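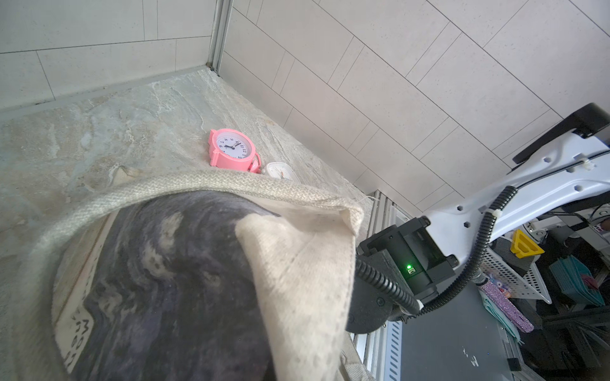 Part 2: Setting up your watch list and getting episodes in the right order

OK, so you've made your Fundard account and picked a username you can live with. Now for the part I like best, which is telling the site what you're watching. I wrote this section after Paula Nedelcu got stuck on it twice in one evening and messaged me both times, so if something sounds like I'm answering a very particular complaint, I probably am.

1. Sign in and click My Shelf at the top right. Your shelf will be blank the first time. Click Add a Series.

2. Type the title. The search box likes the original title best, but it knows most of the common English ones too. If you get a long list, use the year filter on the left - remakes and sequels love to share a name.

3. Pick the entry marked TV, Movie, OVA or Web. Please look twice at this! Bralside has a TV version and a pair of movies that retell the same story, and if you add the movies by mistake your episode count will make no sense at all.

4. Choose a status: Watching, Finished, Paused, Dropped or Someday. You can change it whenever you want.

5. Enter the last episode you saw and click Save.

Note: Specials are numbered separately. If your disc set calls the beach episode "episode 14" and Fundard calls it "Special 1", go with Fundard, or everything after it will be one off.

Watch order

By default the site shows everything in the order it aired. For most shows you can leave that alone. For Novdale, which jumps all over its own timeline, you might want story order for a second viewing.

1. Open the series page and click Order.

2. Choose Aired, Story or Custom.

3. If you pick Custom, drag the episodes where you want them. Click Lock when you're done. (I forgot to lock mine and had to do the whole thing over, all those little flashback episodes, one at a time.)

Caution: Switching from Custom back to Aired wipes your custom order. There's no undo. Export it first under Tools > Export List.

Spoiler settings

Episode titles can give away a lot, and some shows are terrible about this. Under Settings > Spoilers, turn on Hide Titles Past My Episode. It hides thumbnails too. It doesn't hide the cast list, so stay off that page if you're new to Trình and want the pilot reveal to land the way it did for me!

Importing an old list

If you kept a spreadsheet like I did, save it as a CSV file with the title in the first column and the last episode in the second. Then go to Tools > Import and choose the file.

Note: The importer takes 200 rows at a time. My list had 1,238 rows (years of it, don't judge), so I split it into smaller files and loaded them one after another. Wait for the green check mark before starting the next one.

Rows it can't match go into a list called Unsorted. Severin Kuster wrote a good forum post on cleaning that up, pinned in the Help board. The usual trouble is extra punctuation in the title - stars, exclamation marks, that kind of thing. Take it out, search again, and click Match.

Part 3 covers ratings, reviews and how to follow other people's shelves.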